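# Gudcombe tabletop set

Layouts of small objects on a patterned bench, sorted by container and contents. Version 4, compiled November, index corrected April 3, 2019.

## Contents

The set has 853 layouts in 102 groups. A group shares one container and one kind of loose part; only the placement changes. Group names (`basteron`, `brelach`, `geraghty` and so on) are labels and carry no meaning.

## Surroundings

Wall covering and floor are listed per group in `surfaces.csv`. Coverings range from plain to heavily patterned. Floor values are `plain`, `marbled` and `grained` – marbled floors may carry small dark specks, which are not annotated.

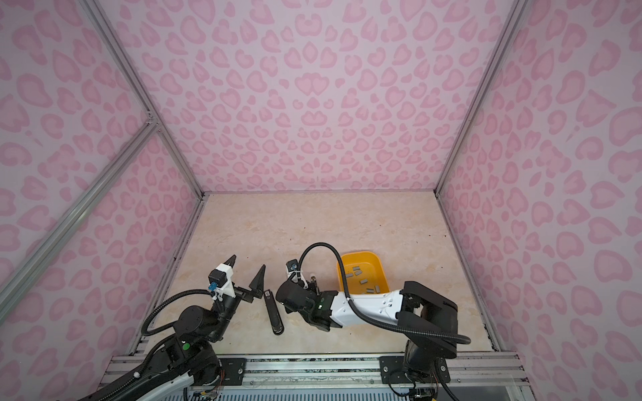 *Group `brelach`: gray blocks in a yellow tray, pink leopard-print walls, marbled floor.*

## Annotation rules

- `container`: outer rim, including rounded corners.
- `part`: one entry per loose part. Parts that touch are kept separate.
- `other`: any item outside the container, such as the long black object in `brelach`. Labels on items are not transcribed.
- Partly hidden parts get `occluded=1` and are marked on the visible area only.

## Known issues

- Roughly 800 layouts have angle values. The rest are blank – treat blank as unknown, not zero.
- Angles for near-square parts are unreliable.
- `tray` and `dish` were merged in version 4. Older index files will not load.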